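2019-03-17

I have been putting off the tea corner since last June, and I know that because there was a receipt from last June underneath it. If you have visited this kitchen you know the place I mean, the end of the counter by the window where the kettle lives, along with every tin, packet and free sample that has ever come through the door. My friend Marion Gunn stayed over last week and asked very kindly whether I had any plain black tea. I did! It took me 12 minutes to find it (behind the oatmeal, for some reason), and by then she had poured herself a glass of water.

So I put some music on and carried the whole lot over to the table, which I really recommend if you have the room. Working on the counter I only ever shuffle things from left to right and call it done.

## What stayed

The big bag of Patura breakfast tea, obviously, and the Gillies peppermint, which I drink every single night. I kept one fancy box from Sorcha's trip even though it smells a bit like a shoe closet, because she carried it home in her hand luggage and she reads this blog (hello, Sorcha Hepburn, it's lovely, thank you).

## What went

Oh dear. Three packets with a pinch of dust in the bottom, a fruit blend that had turned into one solid brick, and a Jurkora chai I never liked and had been moving from house to house. I spent $20 on that chai and I think that's why it lasted so long.

I brought the wastebasket right up onto the table with a fresh bag folded over the rim, and that was the best decision of the day. No bending, no trail of crumbs across the floor. The snack can with the yellow lid went straight in, and after that the rest was easy to part with. The square container with the little holes all over its lid makes a good spot for a dark, crumbly heap while you decide about it, and I do like the look of it, all cream and plain.

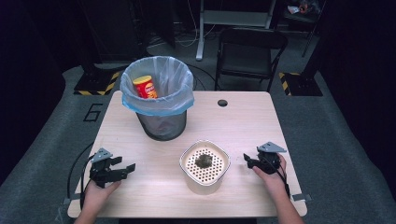

## Where it all lives now

One shelf, the low one, with the everyday tea in front and the peppermint next to it. I wiped the counter down twice and moved the kettle over a few inches so the cord stops dangling in the sink. Marion is coming back next month and I've already promised her a proper cup. The spice drawer is next, though I opened it this morning, looked at the cumin, and shut it again.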